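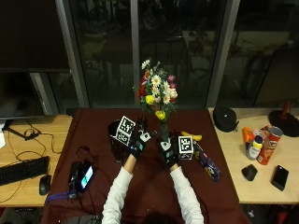 Fake flowers in a narrow neck vase, how do you keep them from spinning?

Posted by marwa_s
I have a slender dark vase and a bunch of artificial flowers: daisies, one yellow rose, some little pink ones, some red, plus greenery. Every time I get them where I want them, the whole bunch turns and the red ones end up at the back. The neck is too narrow to get my fingers in. What do people use? It sits on a maroon tablecloth, in case that matters for color advice.
Marwa Saber

Reply from pachecoroad
Floral tape. Wrap the stems together outside the vase, then push the whole thing in. If it still turns, add another layer of tape where the stems meet the neck.

Reply from tinbucket
Dry rice or clean sand in the bottom. I use sand. It also makes the vase harder to knock over, and with a tall thin one you want that.

Reply from pachecoroad
Sand won't stop the spinning if the stems don't reach it. Most fake stems are bendy wire in plastic and they ride up.

Reply from tinbucket
Then cut them to reach it. Mine have been in sand since April and haven't moved.

Reply from marwa_s
How do you cut them? Kitchen scissors left a dent and that was all.

Reply from abundio_e
Wire cutters. Please don't use good scissors, you'll ruin the blades. Or don't cut at all. Bend the last 2 inches of each stem back on itself like a hook. The hooks spring out a little inside the vase and grip the sides. Hold the neck with one hand and set the heads with the other. Do the rose first, then fit the daisies around it and put the small stuff in last.
Abundio Espinoza

Reply from lowshelf
I'd do the greenery first. Leaves make the shape and the flowers go where there's a gap. If you put the rose in first you end up building everything around one flower and it looks like a corsage.

Reply from abundio_e
With real flowers I agree. In a narrow neck the leaves take up all the room and then you can't get the rose through.

Reply from lowshelf
Strip the lower leaves off. They pull right off on the cheap ones.

Reply from tinbucket
On some of them. I bought a Plinen bunch and the leaves are molded on.

Reply from kmw15
Is nobody going to say there are too many colors? Yellow, pink, red and white on a maroon cloth is a lot. I would take the red out and leave the rest. Red on maroon goes muddy.

Reply from marwa_s
I like the red ones. They were the reason I bought it.

Reply from pachecoroad
Keep the red. Put a plain white runner under it if the cloth bothers you. It doesn't bother me.

Reply from marwa_s
Tried the hooks. It took me 15 minutes and the daisies stay put now, but the rose still leans to one side.

Reply from abundio_e
Heavy head. Tape the rose to the thickest leaf stem a little below the neck and it should stand.

Reply from kmw15
Or turn the vase so it leans toward the wall.

Reply from marwa_s
Taped it. Better. It leans a bit but I can live with it. Next question is dust. Does anyone wash these?

Reply from lowshelf
Hair dryer on cool, outside. Don't put fabric ones in water until you've tested one leaf, the dye can run.

Reply from tinbucket
I rinse mine in the sink. Plastic ones are fine.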